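Simulated Arm Cell: Frequently Asked Questions

Last revised 9/21/22 by Laurier McIntyre

What does this page cover?
Setting up and looking after the kitchen cell in Plireo, our simulator. The physical arm at Brarex has its own page.

Which arm does the cell load?
The Franka model, on its pedestal beside the wooden table. Leave the pedestal where it is. If you need more reach, move the table.

How often should I reset the cell?
Every 100 episodes, or after any crash. A reset puts the arm back in its start pose and reloads every object from the scene file.

The gripper closes but the mug slides out. What do I change?
Check finger friction first. The August build set it back to the default without a warning. If friction is fine, raise the solver iterations to 300 and try again.

Can I add my own objects?
Yes, up to 17 loose ones. Past that the physics step slows down and grasps get unreliable. Give each object a collision mesh — the visual mesh alone won't do.

Why do objects jump when the scene loads?
Two of them overlap at spawn. Turn on the contact view, find the pair and raise one of them by 2 mm.

What should I check before a long run?
Run the mug grasp once and look at it from more than one camera. Check the fingers against the mug, and check what sits next to it.

Mug grasp, two views:
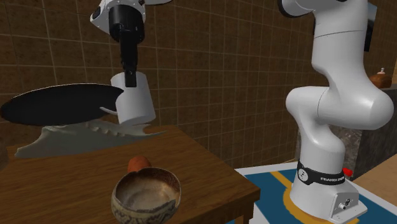
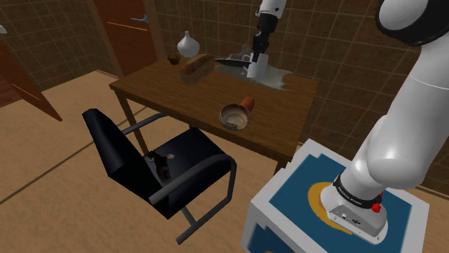 If the fingers sink into the mug wall, the grip force is too high. Lower it in the cell file, not in the controller, or the next update will overwrite it.

Who do I ask about calibration files?
Vaughn Calloway keeps them. Include your build number.

Comments (2)

stillier_dan: The friction fix worked for me. I also had to clear the cache.

mo_k: Does the object limit include the table?
Reply from L. McIntyre: No, loose objects only.

Related
Moving the Table in a Saved Cell
Hafþórsson Contact Viewer: Install Notes
Reading the Plireo Crash Log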